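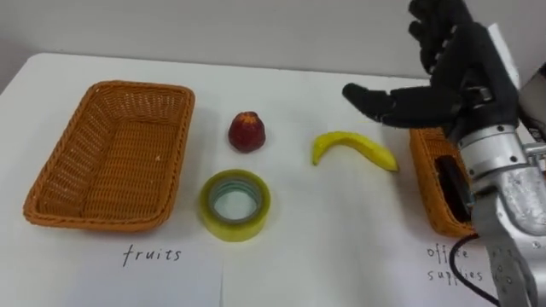

The fruits basket and its label, ready for the swap table.

Filed under: Neighborhood News / Minutes & Notices

Skallelow Garden Neighbors — Minutes of the Spring Meeting, 30/04/2020

Held by telephone and computer. Omar Hakim led the meeting and Ruba Kanaan took these notes, so any spelling mistakes are hers and she is sorry for them in advance.

Opening

Omar welcomed everyone and said how very good it was to hear so many familiar voices, even the ones coming through with a bit of an echo. We spent the first stretch just catching up, which was not on the agenda but was enjoyed by all. The notes of the last meeting were read and accepted with one change: the pear tree by the gate is a Bosc and was wrongly written down as a Bartlett.

Water

The new hose line along the Jilus Street side is in and holding pressure. The bill for the fittings came to $69, and it was agreed to pay it out of the plot fees. Ruba asked that people please coil the hose back on its hook when they finish, and Omar added (kindly, but he did add it) that the tap handle needs only a gentle turn. The old washers have been saved in a coffee can in the shed in case anybody wants them.

Plots

All the plots are taken for the season and there are two families waiting. The Tarawneh plot has been given up with great regret, as they are moving closer to their daughter, and we send them our love and thanks for all those years of mint and parsley. Their plot will go to the first family on the list. It was suggested that the mint be dug up and potted before it reaches the path — several people spoke at once on this, all in favor.

Swap table

This took up the longest part of the evening, as it usually does! The table will open in June and the idea is the same as before: bring what you have too much of and take what you can use. Produce will be sorted by kind, each with a handwritten sign. There was a friendly discussion over whether tomatoes belong with the fruits, and we went around on it for quite a while before agreeing that they will go with the vegetables, where people look for them. Rhubarb was raised and put off to the next meeting.

Neighbors are asked to stay well apart while choosing and to come one household at a time. Anything left at the end of the day will be dropped on the porches of those who would like it. Please let Omar know if you want to be on the porch list, or if you know someone who might be too shy to ask.

Seeds and seedlings

Callavetti Nursery has set aside 40 pepper seedlings for us at the same price as last year. Ruba will pick them up and leave them on the bench by the shed. Please take only what you ordered, and water them in the same evening if you can manage it.

Other business

The compost is too wet. Dry leaves or torn cardboard would be a great help, with the tape pulled off first. A pair of green gloves and a blue trowel were found by the bean poles and are hanging on the shed door.

Omar thanked everyone for their patience with the sound and closed the meeting, although a good few of us stayed on the line to talk about slugs.

To do: Ruba, seedlings and hose fittings bill. Omar, porch list and a call to the first waiting family.

Get garden news by email. Enter your address to sign up for our newsletter. You can unsubscribe at any time.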